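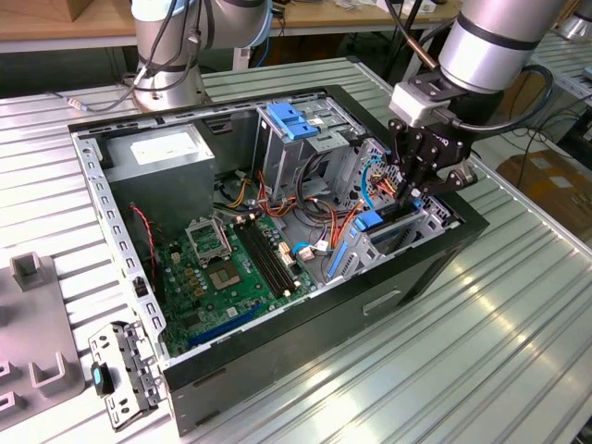
Why does the arm keep faulting out when it goes for the drive cage wires? It's a protective stop on wrist torque, and on our cell the limit was set way too low.

Hi all, sorry for the slow reply, June got away from me! Elif wrote:

> Our disassembly cell at Hultstead stopped 23 times in 126 runs,
> always near the drive cage. Anybody seen this? Is it safe to
> just raise the limit?
> Elif Naz Öztürkmen

Elif, same mess here with the Sollard job. I blamed the gripper for a week and swapped the fingers twice - waste of time. When I finally pulled the log (318 entries, ugh), every stop came with the fingers down in the cables.
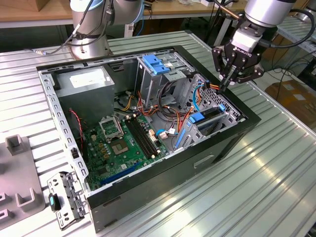 Gripper over the orange and blue wires by the drive cage

So please don't just crank the limit up. I tried that and we yanked a connector clean off a board. What helped was slowing the last bit of the approach and re-entering the payload, which somebody had left at 1,000 grams from the old Reuter tool. 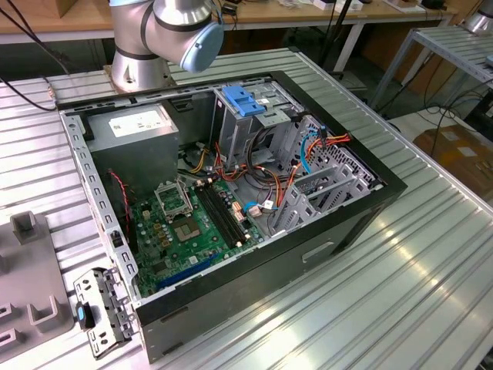 Ayten Saraç
Cell technician, Kustton

One more thing, and it's the part that scared me - after a stop, keep your hands out of the case until the arm is powered down. Ours crept when I cleared the fault. Does yours do that too?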